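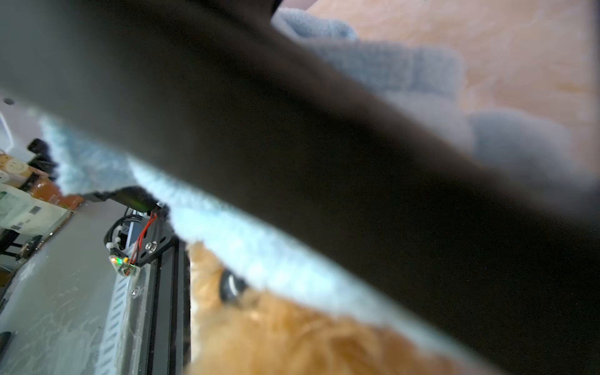
Soft pale blue fabric, close up.

About Stornell

Stornell is a small holiday letting company run by Valdis Ķēniņš and Dalia Ramanauskas. We look after 43 cottages and flats, most of them within a short drive of the coast, and let them by the week all year and for short breaks outside the school holidays.

We started with one cottage, Skallik, which Valdis had bought to do up and live in. He let it for a summer to pay for the roof and never moved in. Dalia joined when the neighbours asked if we would take on theirs as well. We now have over 80 owners and former owners on our books, and some of the first ones are still with us.

Every property is visited by one of us before it goes on the website. We write the descriptions ourselves, including the steep stairs and the poor phone signal. If a place sleeps four, it has four proper beds.

Beca Voyle handles bookings and is the person you will usually speak to. Jaanus Pärn does repairs and can normally be with you the same day. Vija Hunt runs the cleaning and linen side from our store at Posen Yard, where you can also borrow cots, highchairs and stair gates free of charge.

Dogs are welcome in most of the cottages but not in the flats. Please tell us when you book.

The office is closed on Sundays. Keys are in the key safe, and the code is sent the week before you arrive.

Recently added
Peng Cottage, sleeps 5
The Net Loft, sleeps 2
Walks from the door at Skallik
Winter short breaks from November

Contact us | Booking conditions | © Stornell | Back to top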